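Track Day Pre-Start Checklist, with comments

Paddock copy for the Sulach club circuit. Last changed Oct 5, 2019.

I wrote this list after the May meeting, when three cars were sent back from the scrutineering line for small things. It is for closed cars up to class 3. Single-seaters have their own list, please ask for it at the office. Do each point with the engine off, in the order given, and write your initials next to it.

1. Harness. Pull every belt by hand. Look at the stitching near the buckle.
Comment: a belt with a burned spot is refused, also when the spot is small.

2. Helmet. Inside label must be readable. No new paint on the shell.

3. Fire extinguisher. Needle in the green, pin free of tape, bracket tight.
Comment: the Punier bracket has two screws behind the plate. Many drivers check only the front ones.

4. Wheel nuts. Torque wrench, car on the ground. Then again after the first session.

5. Brake fluid. Between the marks, cap closed. Pads must have more than half of their material.

6. Overalls, gloves, underwear. Clean, no oil, no holes. Fuel on the cloth means you do not drive in it.
Comment: wash the suit as its label says. I have seen good suits become too short in one evening.

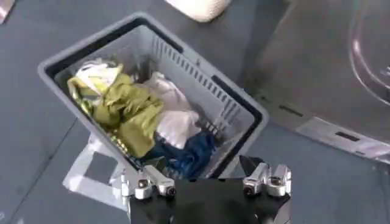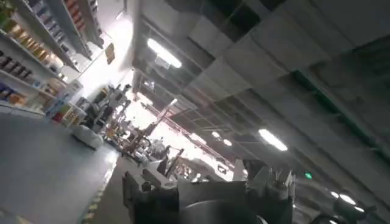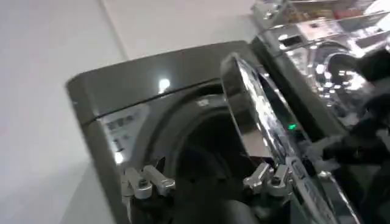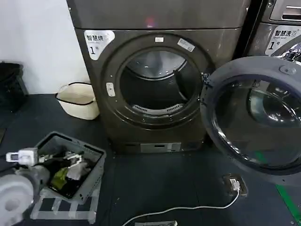
Item 6: laundry basket, store shelves, washer, dryer.

7. Tow eye. Front and rear, marked with an arrow in a color different from the body.

8. Battery. It must not move when you push it with the hand. Positive pole covered.

9. Loose objects. Empty the door pockets and look under both seats.
Comment: last season a drink bottle went under the brake pedal at the Iglesias corner. The driver stopped in the gravel and was not hurt, but please look twice.

10. Noise. Cars over 95 dB are sent home. The Gisulport meter is the one that counts, not your phone.

11. Transponder. Charged, fixed, number written on the entry form.

When all is initialed, bring the sheet to the line with your helmet in your hand. If one point is open, repair it first and come later. The line closes ten minutes before the drivers' briefing.

Comments

rearwheel287: For point 4, is it the same torque for alloy and steel wheels?

Author: No, please take the value from the manual of your car or of your wheels.

slowlap: Could you add the rain light? Mine was refused at the line and it is not on the sheet.

Author: You are right, it will be point 12 in the next copy.

paddock_161: Printed it and used it on Saturday. Point 9 found me a socket under the passenger seat.

Sulach Club Circuit, Paddock Office | Contact | Copyright 2019 | Back to top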